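Spent the morning on Perent's pose tracker. It now loses the left gripper only when it feels like it.

Ju-won Ha suggested the timestamps. I said the timestamps were fine. The timestamps were off by 22 ms.

Fixed. Jitter is down, and the planner has found something new to be upset about - window glass, mostly.

Current theory: reflections give the marker detector a second opinion and it's too polite to pick one.
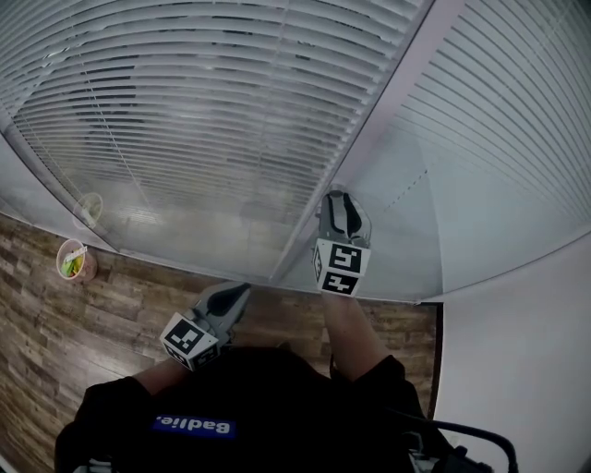 Added a gate that drops any pose jumping more than 8 cm between updates. Replayed 100 logs and 7 still diverge, all from the Stevholm set.

Ju-won Ha says to check the timestamps again. I'm getting coffee first.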